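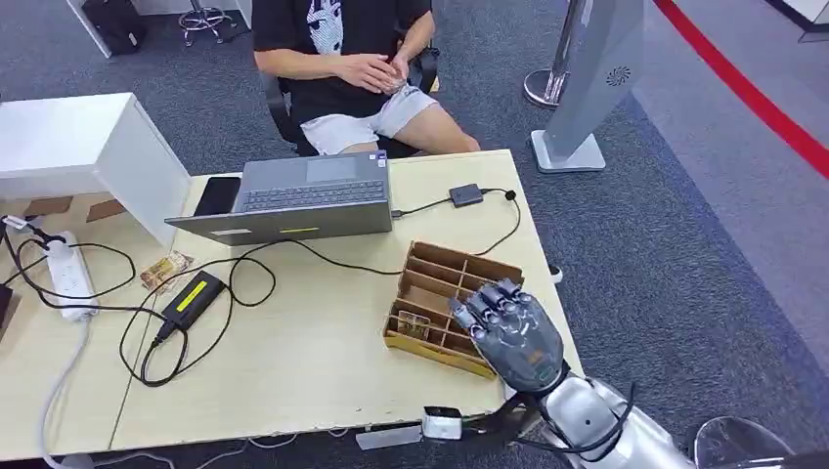
Seed saving thread, since a few people asked after my post on beans. I garden on a small city lot and have saved my own vegetable seed for a while now. Most of the work is drying and sorting, and for sorting all you need is an open cardboard organizer divided into a grid of small compartments. One variety per compartment. Cardboard is fine.

Last year I spent $196 on seeds. That was the year I decided to get serious about it. A good part of that order was stuff I could have kept from my own plants for free.

Start with the easy ones: beans, peas, lettuce, tomatoes. They mostly pollinate themselves, so the seed you save will usually grow into the same plant you picked it from.

Leave squash, cucumbers, and corn for later. They cross with whatever is blooming nearby, including your neighbor's plants. I saved zucchini seed my first year and got a hard, pale thing that tasted like wet paper. The vines looked great all summer.

Check the packet before you start. If it says F1 or hybrid, the saved seed won't come true. You can still plant it. You just don't know what you'll get. Look for open-pollinated or heirloom.

Beans first. Pick the plants you want to save from in July and stop harvesting from them. Tie a piece of yarn on them so nobody in your house picks them for dinner. I use red yarn. My kids still picked them.

Let the pods go tan and papery on the plant. If you shake one and it rattles, it's ready. If you can dent a bean with your fingernail, it isn't.

If rain is coming and the pods are close, pull the whole plant and hang it upside down in a garage or a shed. Mine hang off the bike hooks.

My main bean is a pole bean called Turko. I got it from Toshiko Furukawa, who gardens two streets over. It's a flat green pod, a little stringy if you let it go too long, very good cooked slowly with onions. I've never seen it in a catalog. If she and I both had a bad year it would be hard to replace, so I give some away every fall.

Tomatoes are messier. Scoop the seeds and gel into a jar, add a splash of water, and leave it on the counter for a few days. Stir it once a day. It will smell bad and grow a skin of mold on top. That's normal.

Once the gel has broken down, fill the jar with water, swirl it, and pour off whatever floats. The good seeds sink. Repeat until the water is clear, then dump them in a strainer.

Dry tomato seeds on a plate or a coffee filter. Don't use paper towels. They stick and you'll be picking fuzz off them in the spring. Some people just plant the bits of towel, and I guess that works too.

The tomato I save every year is Dillunus. Medium red, cracks after heavy rain, good flavor. I pick the seed tomatoes from the healthiest plant, which isn't always the one with the biggest fruit. Chiyo Amano got me into doing it that way. Her line of the same tomato ripens earlier than mine now, and they started out as one packet we split.

Lettuce: let it bolt. It gets tall and ugly and then it gets little yellow flowers, then fluff like a dandelion. When the fluff shows, bend the stalk into a paper bag and shake. Do that every few days. You'll get a lot of chaff. I don't clean it very well and it has never mattered.

Label everything the moment you pick it. Variety, year, where it grew. I use masking tape and a pencil. Marker fades, pencil doesn't.

I have a jar of beans from three years ago that says "the good ones." I don't know what they are.

Someone asked about apps. I tried Idix for one season. It's fine for planting dates. For seed I went back to a notebook, mostly so I can write in it with dirty hands.

Drying takes longer than you think. I give beans a few weeks indoors after shelling, spread out, away from the sun. The test I use is a hammer. A dry bean shatters. A bean that squashes needs more time.

Don't use the oven. Not even on low. I know people who have done it and I know what came up afterward, which was nothing.

For storage, cool, dark, and dry. Paper envelopes inside a jar with a tight lid. Mine are at the back of the fridge behind the mustard. If you take the jar out, let it come up to room temperature before you open it, or you'll get condensation inside.

Freeze beans and peas for a few days if you've ever had weevils. Only when they're fully dry. Damp seed dies in the freezer.

How long they last depends on the crop. Onions and parsnips, I'd want them fresh every year. Beans and lettuce, a few years. Tomatoes go longer than anyone gives them credit for. I've had old ones come up fine on a warm windowsill.

Test old seed before you plan a bed around it. Put some on a damp paper towel, fold it, slide it into a plastic bag, and leave it somewhere warm. Check in a week. (Paper towels are okay for this part.)

In April I tested the Turko beans from the back of the jar and got 75 percent. That's good enough for me. I sowed them a little thicker and filled the trellis with no gaps.

If you're under half, plant what you have that year and save fresh seed from it. Don't put it off another winter.

Question from Flynn Halliday about how many plants to save from. For beans and tomatoes, you can get by with just a few. More is better for keeping the variety healthy over time. For corn you need a lot more room than I've got, so I buy corn.

He also asked whether he could save from a sick plant if it's the only one left. I wouldn't. Some diseases travel on the seed. I'd rather ask around for a replacement.

Bean seed with brown spots or shriveled skin goes in the compost. Go through them by hand, in good light. I do it at the kitchen table with the radio on, and it's the part I like best.

Supplies: you don't need much. A strainer, jars, envelopes, masking tape. Uchida Hardware sells plain coin envelopes by the box and they're cheaper than the ones printed with flowers that the garden center has. Same envelope otherwise.

If you want to trade, the fall swap is Sat 19 September at the branch library, in the back room, 10 to noon. Takumi Murakami is running it this year, so message him if you want a table. You don't need a table. You can walk in with a few envelopes in your pocket.

You can also come with nothing. There's always too much lettuce and too much calendula, and people are happy to see it go.

What I'm bringing: Turko, Dillunus, a dark red leaf lettuce I've lost the name of, and dill. What I'm looking for: a snap pea that doesn't mind heat, and any short-season pepper.

If you bring seed, please write the year on it. Last fall I took home an envelope that said "peas??" and that was the whole label. They were sweet peas. The flower kind. Very pretty, they climbed all over my tomato cages.

Isamu Tsuchiya asked me to mention that garlic isn't saved as seed. You just replant the cloves. Biggest ones, pointy end up, before the ground freezes. He'll have heads at the swap if you want to try it.

I'll do squash and hand pollination in another thread when I have time, probably after the tomatoes are done. Put questions under this one and I'll get to them tonight.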